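Cuaderno del taller textil, 2 de marzo de 2020

Hoy he continuado con las camisetas. Por la mañana preparé la superficie y separé las prendas que ya están lavadas con el jabón Plurnier de las que todavía esperan. Angharad Eynon pregunta si podemos terminar la serie antes de julio; le contesté que sí, si no cambiamos otra vez el método.
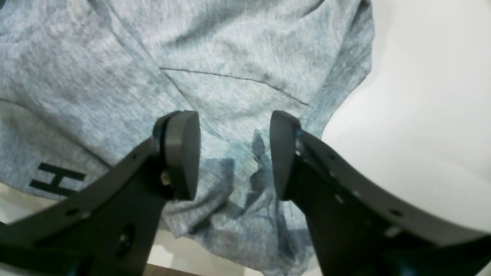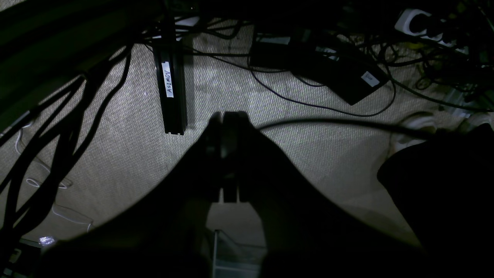 El problema de siempre es la memoria de la arruga. Si una prenda queda amontonada durante la noche, al día siguiente el doblado sale torcido, aunque se alise con la mano. He probado con el peso pequeño de Kopecký encima, 40 minutos, y mejora un poco en el cuerpo, pero en las mangas casi nada. Con el algodón jaspeado azul claro hay otra dificultad: el mismo color tiene zonas grises y las sombras de los pliegues se confunden con el tejido. La letra H negra me ayuda más que la costura para saber cómo está girada la tela, y por eso propongo orientar primero por el estampado y buscar después el cuello. En las lisas no tenemos esta ventaja, habrá que marcar el dobladillo con hilo.

También queda pendiente el suelo. Los cables negros junto a la regleta blanca siguen enredados sobre la moqueta, y no quiero que una manga llegue hasta allí cuando doblamos abajo. Pedir bridas a Pasov, y una canaleta si no es cara. El perfil con la etiqueta ASIMOV hay que guardarlo en el estante de Bastley.

Para mañana: repetir con el peso unos 49 minutos, misma tela. Apuntar la humedad (hoy lo olvidé). Preguntar a Angharad si las de manga larga entran en esta serie o en la siguiente.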